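Stemport, Materials Handling Group
Equipment Planning Specialist, Robotic Cells (full time, fixed term with option to extend)
Posted 2025-02-13

Stemport runs a contract sorting and repacking operation for household goods: returned stock, damaged-label stock, and mixed cartons that the original packer will not take back. The work is split between manual benches and a small number of robotic cells. The next budget round adds 5 cells to the floor, and the company needs one person to own the equipment plan from requirements through acceptance.

The position reports to Ewan Baxter, Head of Equipment. It is a planning and purchasing role with regular time on the floor. It does not include line management.

Background to the post

The existing cells were bought one at a time, each against a separate request. Grippers, wrist cameras, controllers and safety equipment were specified by different people and do not share spare parts. Finger pads for one cell cannot be fitted to another. Two service contracts overlap and a third does not cover end effectors at all. The current parts register has 77 lines, many of them duplicates under different names.

The new cells will be purchased as one package. Bids have been invited from Tereo and Matheson, and a third supplier may be added before the end of March. The successful candidate will join in time to score the bids.

Most of the planning difficulty is in the items. Our stock includes rigid bottles, soft pouches, tubs with loose lids and cartons with crushed corners. Surfaces are often glossy, and labels may be partly missing, so a cell cannot rely on finding a readable code in a known place. Gripper choice, camera choice and lighting all depend on this, and the costs have to be estimated together.
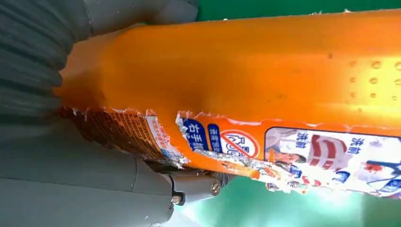 Gripper holding an orange plastic bottle with a torn label, wrist camera view.

The trial set used for supplier evaluation contains 300 items. Each bidder receives the same set, the same written test procedure and the same time on site. Results are recorded by Stemport staff. Glare on the container surface, torn or lifted label material and contact area between finger and item are recorded for every trial item, together with the grasp result.

Duties

Write the requirements document for the 5 new cells, including payload, reach, cycle time, gripper type, camera mounting, lighting and guarding.

Build and maintain the cost model. The model must cover purchase price, installation, floor preparation, training, finger and pad replacement, calibration, software licenses, service visits and disposal at end of life.

Plan and attend supplier trials. Review wrist camera recordings and classify failed grasps by cause, so that a lighting problem is not charged to the gripper budget.

Score bids against the published criteria and prepare the written recommendation.

Merge the spare parts register and set minimum stock levels for wear parts.

Draft factory and site acceptance tests and sign off the results with the floor supervisor.

Report spending against plan each month.

Requirements

A degree or completed technical apprenticeship in mechanical, electrical, manufacturing or industrial engineering.

Experience buying or specifying automation equipment, with at least one project followed through to site acceptance.

Working knowledge of end effectors: parallel, adaptive and suction types, typical wear parts, and the effect of compliant surfaces on grip.

Ability to build a multi-year cost model in a spreadsheet that another person can check.

Clear written English. Requirements documents are read by suppliers, maintenance staff and finance staff.

Useful but not required

Experience with camera-based picking of reflective or irregular items. Familiarity with packaging printed in Chinese or other languages, as part of the returned stock is imported. Experience negotiating service contracts. Basic scripting for sorting trial logs.

Conditions

The post is based at the Broria site. Trials are run on the floor and cannot be attended remotely; cost modeling and document work may be done from home by agreement with the supervisor. Safety shoes and eye protection are provided. Some travel to supplier premises is expected during factory acceptance.

The initial term covers purchase, installation and the first service period. Extension depends on approval of the second phase, which would replace the oldest cells.

How to apply

Send a resume and a cover letter of no more than two pages to the Equipment office, quoting reference EQ-51. The letter should describe one equipment purchase you planned, the original budget, the final cost and the cause of any difference. Confidential figures may be given as percentages.

Shortlisted applicants will be invited to a half-day visit consisting of an interview, a floor tour and a written exercise. In the exercise, applicants receive a short set of trial recordings and two sample quotations, and prepare a one-page comparison. A computer is provided. No presentation is needed.

Applications close at the end of March. Applicants currently employed by a bidding supplier must state this in the cover letter.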